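Two grippers, one very long afternoon

Hello again from the back bench! Last time I promised to stop going on about cable clips and get round to the gripper comparison, so this is me keeping my word (mostly).

The Grivden fingers are the ones we've had since August. They're stiff and quick, and they close with a snap that makes visitors jump. The Ammont set is newer and a good bit softer at the tips. Sinéad Hanrahan has been pushing for the Ammonts on both arms for months, and I've been dragging my feet, mainly because I'd only just got the old ones tuned the way I like them.

So we set up 244 pick attempts, split evenly between the pair, on whatever toys and kitchen bits would fit on the table. Blocks first. Both sets were fine on blocks, and I got bored and made tea. The spatula was where it got interesting! It lies so flat that the Grivden tips kept skating over the handle, and I had to drop the approach height by 2 mm before they'd get under it. The Ammonts just squashed down and took hold. Sinéad was unbearable for the rest of the day.

The mug went the other way. Soft tips on a smooth handle twist a bit when you lift, and I lost count of how often I said "nearly". In the end 230 of the attempts came good across both sets, and most of the misses were that mug.

I also swapped the controller settings over to the Skillell defaults halfway through the mug runs, which I know is cheating. I redid those afterwards, so please don't write in.

The spatula, the blocks and the mug were all out on the table for these two:

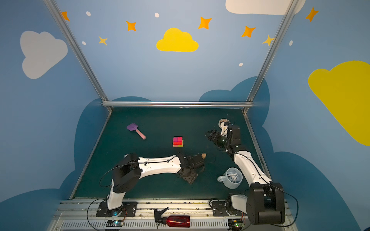
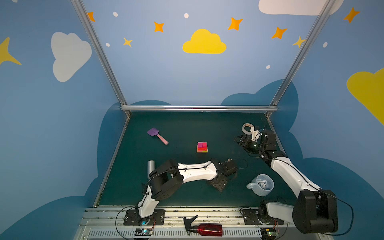 What's next

We've got a Zalewska wrist camera on loan for 10 days, and I'd like to see if a closer view helps with thin handles before I give in and order more Ammont tips. If you've used one, tell me how you ran the cable, as mine keeps snagging on the elbow when the arm folds back. Sinéad says to use more tape. I've got a whole drawer of spiral wrap I'd prefer to try first.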